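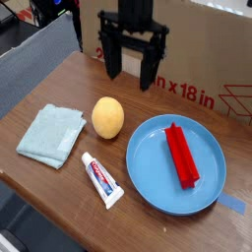 Unsorted household items on a wooden table: a folded light blue cloth, a potato and a small tube of Colgate toothpaste.

Sorting Mixed Household Items Before Putting Away

Calldale Supported Living: Household Skills Guides

This guide sets out the method used in Calldale homes for sorting items that have collected on a kitchen or dining table during the day. It is intended for residents who manage their own household tasks and for support workers who assist them. The method applies to small, everyday items from the kitchen, bathroom and laundry. It does not apply to medicines, sharps or cleaning chemicals, which are covered in a separate guide.

Allow 30 minutes for a full table. A small group of items will take considerably less time.

What you will need

A clear section of bench or a second table
Three shallow trays or tubs, labelled Kitchen, Bathroom and Laundry
A damp cloth and a dry cloth for wiping down
A small bag for rubbish

Trays should be light enough to carry with one hand when full. The homes currently use the Drestico stacking tray, but any tray of a similar size is suitable. Labels should be placed on the short side so that they can be read when the trays are stacked.

Step 1. Spread the items out

Move the items apart until each one can be picked up without disturbing its neighbour. A loose row across the table is sufficient. Straight lines and even spacing are not required. Keep small or round items well back from the front edge, as they may roll when the table is bumped.

Do not begin putting anything away at this stage. Residents who carry items to their rooms one at a time often find that the task is left half finished.

Step 2. Decide where each item belongs

Consider each item by the room in which it is used. Where an item is used in more than one room, choose the room in which it is used most often and keep to that choice on later occasions.

Food goes in the Kitchen tray. This includes whole vegetables such as potatoes and onions, unopened packets and fruit.

Toothpaste, soap, combs and similar personal items go in the Bathroom tray. Check that caps are closed before placing tubes or bottles in the tray. A tube should be laid flat and should not have heavier items placed on top of it.

Cloths, face washers, towels and tea towels need to be checked before they are sorted. A clean, dry cloth may be placed in the tray for the room in which it is used. A used or damp cloth goes in the Laundry tray. If there is any doubt, treat the cloth as used.

Step 3. Keep food and personal items apart

Food must not share a tray with toiletries or with used cloths. Toiletries can leave a scent or residue on food, and used cloths may carry dirt from other surfaces. If food has been resting against a toiletry item or a used cloth, rinse it under cold running water and dry it before storing. Potatoes should be dried thoroughly, or set aside for cooking the same day, as they spoil quickly when stored damp.

Step 4. Check the condition of each item

Potatoes should be firm. Cut away small sprouts before cooking. Discard any potato that is soft, strongly sprouted or green over a large part of its skin, using the green waste bin where one is provided.

Toothpaste tubes should be checked for a use-by date where one is printed. Flatten the tube from the crimped end toward the cap if the contents have become uneven.

Cloths should be unfolded and looked over on both sides. Frayed edges do not prevent a cloth from being used, but loose threads should be trimmed with scissors before washing. Cloths with holes may be moved to the rag tub under the laundry sink.

Step 5. Put the trays away in order

Carry the Kitchen tray first. Store potatoes in a cool, dark and well-ventilated cupboard, away from onions. The Skirus pantry bins fitted in the larger homes hold nearly 13 kilograms and should not be filled to the top.

Carry the Bathroom tray next. Return toothpaste to the cup or drawer assigned to the resident. In shared bathrooms, each tube should be marked with the resident's initials.

Carry the Laundry tray last. Cloths may be added to the next mixed-colour wash. New or strongly coloured cloths should be washed separately for the first two washes.

Step 6. Wipe the table

Wipe timber surfaces with a damp cloth, following the direction of the grain, and dry them straight away. Water should not be left standing on timber. Pay attention to rounded edges, where crumbs and sticky marks are easily missed. Timber tables in the homes are re-oiled each April by the maintenance team, and residents are asked not to apply polish at other times.

Notes for support workers

Residents who are learning the method should begin with three or four items that clearly belong in different rooms. Similar items, such as a face washer and a dishcloth, may be introduced once the basic steps are familiar. Allow the resident to make the decision and to place the item in the tray. Prompt only when asked, or when food is about to be placed with toiletries.

Large-print tray labels are available from the Nechyporuk Centre front desk. Please quote form 576 when requesting replacements.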